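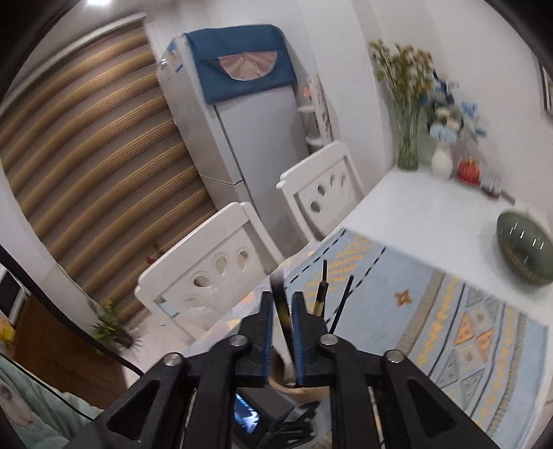

Press Releases | Faith & Community
2 min read
18 shares

Pruvomstead Abbey to Open Guest Wing for Silent Retreats

PRUVOMSTEAD — The Benedictine community of Pruvomstead Abbey announced today that its former novitiate wing will open to retreat guests in September. The wing has 18 single rooms, a small oratory, and a reading room with access to the abbey library's devotional collection.

The abbey has received overnight guests since its founding, but until now it could house only four at a time in rooms beside the gatehouse. Requests for Lent and Advent have regularly been placed on a waiting list that ran into the following year. The new wing will allow the abbey to receive up to 500 guests annually while keeping the enclosure closed to visitors, as the community's rule of life requires.

Work on the building was carried out by Stanov Restoration over two winters. The original slate roof was kept and the heating replaced. A grant from the Tavares Fund for Religious Houses paid for the oratory windows and for the step-free entrance on the north side. The remaining cost was met from the sale of a farm parcel left to the abbey.

Guests may come for two, four, or six nights. They are invited to join the monks for the Liturgy of the Hours, beginning with Vigils at 5:15 a.m., and for daily Mass. Attendance is encouraged and is left to each guest. Meals are taken in silence with reading aloud, except for Sunday dinner. A monk will be available each afternoon for confession or conversation, and those who wish to follow a guided retreat based on the Psalms may ask for one when booking.

People of any faith, or of none, are welcome. The abbey asks only that guests respect the Great Silence, which begins after Compline and ends after Lauds. 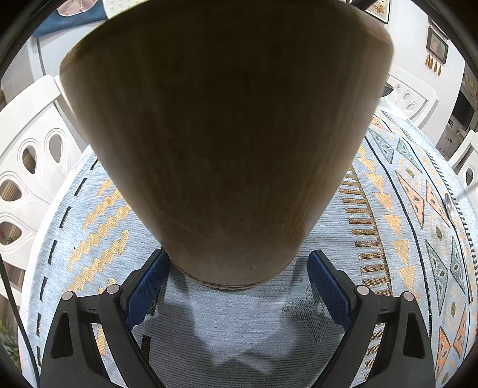

Bookings and Offering

Reservations for September through January open in July. Requests should be made in writing to the Guestmaster, Pruvomstead Abbey, or through the parish office in Zorneo, which will hold printed forms. The suggested offering is $100 per night, including meals. No one will be turned away for lack of means — a guest who cannot meet the offering may say so on the form, and no further explanation will be requested.

Parish groups of up to 18 may reserve the whole wing during weekdays outside Lent, Advent, and Holy Week. Clergy making their annual retreat will have first choice of dates in October.

Blessing of the Wing

The wing will be blessed after Vespers on the eve of its opening. The public is invited to the abbey church for the service and may visit the rooms afterward until 8 p.m. Parking is available in the lower field. The bus from Zorneo stops at the abbey gate.

About Pruvomstead Abbey

Pruvomstead Abbey is a monastery of Benedictine monks. The community supports itself through bookbinding, beekeeping, and the care of its orchard.

Media inquiries: Office of the Prior, Pruvomstead Abbey

Filed under: Monastic Life, Retreats, Diocesan News
2 comments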